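Flakow sets equipment plan for second two-arm station

15th March — Flakow has approved the equipment plan for a second two-arm workstation at its Paterson site. The purchase is split into two orders. The first covers the arms, grippers and wrist cameras; the second covers the table, power distribution and the household appliances used as test objects.

The first order goes to Broltley, which supplied the existing station. Flakow asked for the same arm model and the same parallel gripper so that fingers, cables and mounting screws can be shared between the two benches. A quote from Gallis came in lower on the arms but used a different wrist flange, and the saving would have gone into adapter plates and a second set of spares.

Appliance work is the main load on the current bench. The door tasks use a countertop toaster oven with a wide glass door and a horizontal handle along its lower edge, and the arms approach it from the two near corners of the table. Reach to the handle set the arm spacing in the new plan, which is unchanged from the first station.
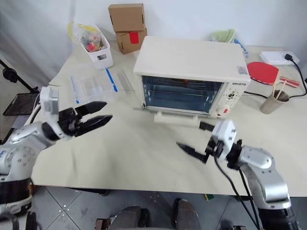
## Budget lines

The plan sets aside $4000 for spares and consumables in the first year. Of that, $3000 is reserved for gripper parts and wrist camera modules, ordered together with the arms. The rest covers cables, connectors and fasteners, bought as needed.

Test objects have a separate line of $200 per quarter. It pays for replacement appliances, storage boxes, cups and other small items. Appliances are bought at retail and are not repaired. When a door hinge or handle loosens enough to change the pull force, the unit is replaced with the same model if it is still sold. Two identical ovens will be bought at the start, one for each bench, so that results can be compared.

Power and cabling were underestimated the first time. The original budget treated them as part of the table, and the extra outlets and longer camera leads were charged to spares. The new plan gives them their own line and calls for a fixed cable route from each wrist to the base, with enough slack for full wrist rotation. Outlets for appliances will be on a separate circuit from the arm controllers.

## Schedule

Broltley quotes a lead time of 22 weeks for the arms. The table and wiring will be finished before delivery, and commissioning is planned for September. Acceptance will consist of a repeatability check on each arm, a camera calibration and a full run of the oven door task at the new bench.

A third station is not in this plan. Flakow will decide on it after the second has run for one quarter — floor space at Paterson allows one more table of the same size, but the electrical panel would have to be extended first. The Gallis quote remains on file for that decision.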